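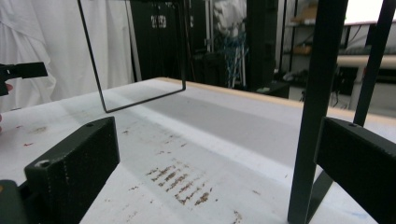
Removing brown streaks and specks from a white tabletop

Applies to: white tables in shared work areas, with a smooth, sealed or coated surface. Do not use this procedure on bare wood, oiled wood or natural stone.

Brown, rust-colored streaks are the most common mark reported on our white tops. They have several causes (iron residue, dried coffee, adhesive, wood stain) and the color alone does not identify which. Work through the steps in order and stop as soon as the mark is gone. Each step is a little harsher than the one before it.

What you need

Spray bottle, 550 ml
Dish soap, unscented
White microfiber cloths, at least 2
Plastic scraper with a rounded edge
Baking soda
Isopropyl alcohol, 70 percent
Citric acid powder
Nitrile gloves

Colored cloths can leave dye behind when used with alcohol. Use white ones.

Step 1. Clear the work zone

Move loose tools and parts off the table. Lift wire frames and metal stands straight up and set them on a mat. Do not slide them. Check the underside of each base before it goes back, and wipe off any grit or residue.

Step 2. Dry pass

Wipe the marked area with a dry cloth, using no pressure. Specks that lift at this stage are loose debris. Shake the cloth out over a bin before the next pass, or the grit will scratch the finish.

Step 3. Soap and water

Fill the spray bottle with warm water and add two drops of dish soap. Spray the cloth, never the table edge. Water that gets into the joint between the top and the edge strip will swell a wooden core over time. Wipe along the length of the streaks, turn the cloth, and repeat. Dry the surface and look at it from a low angle. Shadow across a white top hides faint marks, so move a lamp if you have one.

Step 4. Raised residue

Run a gloved finger over the streaks. If you feel an edge, hold the plastic scraper nearly flat and push it under the residue in short strokes. Do not use a razor blade.

Step 5. Identify what is left

Put one drop of alcohol on a white cloth and press it on the end of a streak for ten seconds. If color transfers, continue with alcohol and skip to step 7. Ink, including most blue marker, also responds to this test. Keep alcohol away from open flame and hot tools.

Step 6. Rust

Where alcohol has no effect, rust is the next thing to try for. Dissolve a teaspoon of citric acid in 200 ml of warm water. Lay a damp, folded cloth over the streaks for five minutes, then wipe and rinse with clean water. Repeat once if the color has faded but not gone. Never combine citric acid with bleach.

Step 7. Remaining shadow

Mix baking soda and water to a thin paste. Rub lightly with a fingertip in small circles for no more than a minute, then rinse. Test an out-of-sight corner first - on glossy tops the paste can leave a dull patch that does not come back.

Step 8. Rinse and dry

Go over the whole top with plain water and a fresh cloth, then dry it completely before replacing any metal stand. Felt or rubber pads under the feet keep bare metal off the surface.

If the mark is still there after step 7, it has gone into the coating. Report the table number to Cúc Nghiêm for resurfacing and leave the area alone.

Procedure maintained by Ramesh Awasthi. Last revised in December.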